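Soccer gear: what works in my laundry room

Two seasons of washing for the Clovthorpe under-12s and I finally have a system -- mostly! Grass stains first, always. I rub in plain dish soap, leave it until supper, then wash cold.

Turn jerseys inside out or the numbers crack. Mine go over the back of a chair to dry, never in the dryer (I cooked a goalie shirt that way in May and I'm still hearing about it).

Small stuff, like hats and anything else made of cloth, I lay on the table and smooth out by hand before it gets put away.

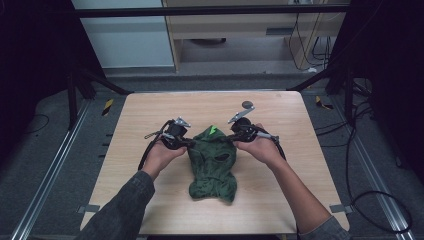
Smelly cleats

Pull the insoles, stuff the shoes with newspaper and swap it at bedtime. Baking soda helps too, but shake it out well before the next game or you'll have white socks all the way to Narnmont.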